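*Handout 4, revised December 14, 2021. Please bring it with you to the lab, because I always run out of spares.*

## Gathering demonstrations for the shop-counter task

Welcome back, everyone, and thank you for the lovely stack of questions after the last lecture. Most of them came down to the same thing: where do the examples come from, and what makes one worth keeping? I've rewritten these notes with that in mind, so bear with me if I go the long way round (I usually do).

### What we call an episode

An episode is one attempt at one instruction, recorded from start to finish. It holds the joint positions of both arms, the gripper commands, the camera streams and the sentence the operator was given. The Mulcahy set, which you'll use for Assignment 2, has 3880 episodes in it, and 669 of those were put aside on review. Don't delete that second pile! We'll come back to it when we talk about failure labels, and I'm rather fond of it.

Each kept episode runs to some 40 seconds. If yours are coming out at twice that, the operator is probably hesitating, and the model will happily learn to hesitate too.

### Variety, and the other kind of variety

When we started in August we varied the objects and left everything else alone. We had 66 different items and, to my embarrassment, the same tray in the same spot for weeks on end. The first policy was very good at that spot and hopeless a hand's width to the left of it. So please vary the layout as well as the goods: shift the tray, turn the basket, swap what's on the stands, and write down what you changed in the Gevier log sheet before you press record.

### Running a session

1. Read the instruction aloud. It sounds silly, but you'll catch the vague ones that way. "Put the food away" is no use to anybody.
2. Set the counter to match the layout card. Leave plenty of clutter around the target, as a real shop would have.
3. Check that both arms are clear of the stands and that you can reach the emergency stop without leaning over anything.
4. Take a reference still and compare it with the card. In the one below, look for the wrapped sandwich standing on the beige tray, the empty wicker basket beside it with the left gripper over its back rim, and the right arm folded near the back edge.

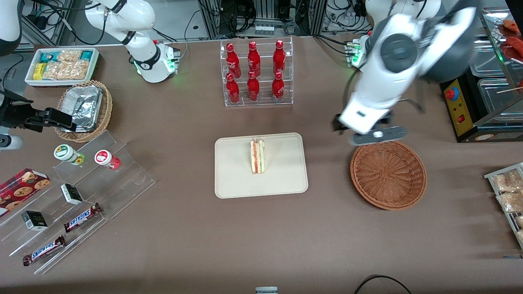
5. Record the attempt, and carry on even if the grasp goes badly. A clumsy recovery is often the most useful part of the whole file.
6. Mark the episode in Zumik as kept, set aside or unsure. "Unsure" is a perfectly respectable answer, and Dymphna Ó Flaithearta goes through those herself.

### Before the next lab

Read the Prudport notes on operator fatigue (they're short, I promise) and write three instructions of your own for the counter. At least one should need both arms. Send them to Dymphna ahead of the lab so she can make up the layout cards.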